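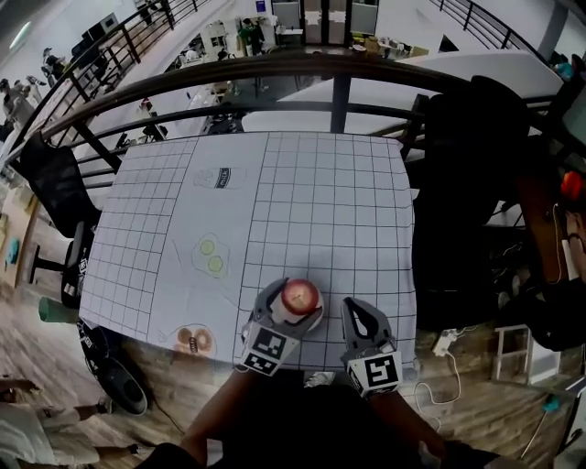
Jovita Arellano spent most of June teaching people to pick things up. Her group at Cerden collects demonstrations with a hand-held gripper, two fingers with a square marker on each, and uses the recordings to train a robot arm that is never in the room while they are made.

"The markers give us the opening width," she says. "We read it off the video, so there is no encoder in the hand."

The question she set out to answer was how much the layout of the table matters. One group of demonstrators worked over a printed grid and was told which square to start from. The other put the objects wherever they liked. Both sets went to the same training code, 1415 demonstrations in each.

The policy trained on the grid set did better on squares it had seen and worse between them. "I expected the second part, but I didn't expect it to be that large," Arellano says. Out of 20 trials with the object set across a line, it finished three. The free-placement policy finished almost all of them.

She doesn't want to drop the grid. "It's how you find out where the holes are. If somebody only ever works near the front edge, I can see it in the log."

The next round, called Hinojosa after the street the lab is on, keeps the grid for testing only. Recording has started in Varport.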